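Parkcombe Automation Support
Ticket: Gripper comparison, intermittent missed grasp on small parts
Status: Closed, with one follow-up item
Opened by: Rimantas Sepp
Site: Ukton lab, cell 2
Opened: August 4, 2023

Summary of problem

We are comparing two parallel grippers on the same arm before deciding which one to order for the Kusuma sorting line. Gripper A is the unit that has been on the arm since December. Gripper B is the Pramier unit on loan. With the same taught points and the same payload setting, A picks small parts off the tabletop without trouble. B closes on them, reports "object detected," and then lifts with nothing between the fingers. Large parts are fine with both.

Setup

Arm program, approach height and speed are identical for both grippers. Tool center point was entered by hand from each maker's drawing. Finger force is set to the middle of the range on both. Parts are placed by hand on the taped grid, lying flat. Every series is 90 picks per gripper per part type.

First results

Gripper A, small part: 89 good, one miss. The miss was a part placed outside the taught square and I do not count it against the gripper.
Gripper B, small part: stopped the series early. Misses came in runs and I did not want to keep dragging the fingertips on the table.
Gripper B, large cylinder, lying down: no misses.

Log

Entry 1. Checked the gripper cable and the strain relief along the forearm. Moved the wrist through its full range with the gripper powered. No dropout on the status line. Reseated the connector at the tool flange anyway. No change.

Entry 2. Swapped the I/O configuration from the loan unit's template to our own. "Object detected" still comes up on an empty close. Support asked for the threshold value. It is at the factory default.

Entry 3. Raised the detection threshold one step at a time. At the fifth step the false detection goes away, but the gripper then fails to report thin parts it is really holding. Put the threshold back to default. The false signal is a result of the fingers touching each other or the table early, so the threshold is the wrong place to fix it.

Entry 4. Measured the tool center point with the four-point method in place of the drawing value. Z was off by 2 mm. The drawing supplied with the loan unit is for the short fingertips, and ours has the long ones. Corrected the value and re-taught nothing else. Misses dropped but did not stop.

Entry 5. Jogged down to the part by hand with the pendant at low speed and watched from the side. With B, the fingertips swing down as they close. On a part this small the tips reach the table before they reach the part, ride up, and pass over it. Gripper A closes in a straight line, so the same approach height works for it.

Entry 6. Added a lift of 5 mm during the closing move, on a parallel thread, for B only. Repeated the small part series. Result: 89 out of 90. The one miss was again placement. Fingertip pads show light wear on the outer edge from the earlier runs.

Entry 7. Ran both grippers again on the large cylinder to confirm that the closing lift does not hurt it. No misses with either.

Cause

Two separate faults that looked like one. Wrong tool length in the drawing for the long fingertips, and no compensation for the arc of the fingertips on closing.

Fix applied

Tool center point measured and saved under its own name for each gripper. Closing lift added to the pick routine, selected by gripper type. Please do not copy the pick routine from A to B without setting the type first. It will run, and it will scrape the table.

Open item

Pramier to send the correct drawing for the long fingertips. Cycle time for B is longer with the closing lift and has to be measured again before the numbers go into the comparison sheet. I would leave the payload setting alone until that is done.

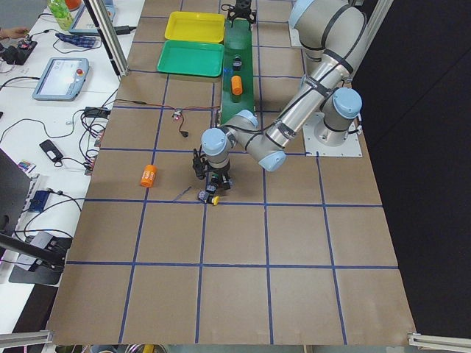
Rimantas Sepp
Automation Test Engineer, Ukton

Arm over the taped grid, gripper open above one of the small parts. The orange can lying on its side is to the left of it, with the trays farther up beside the green board.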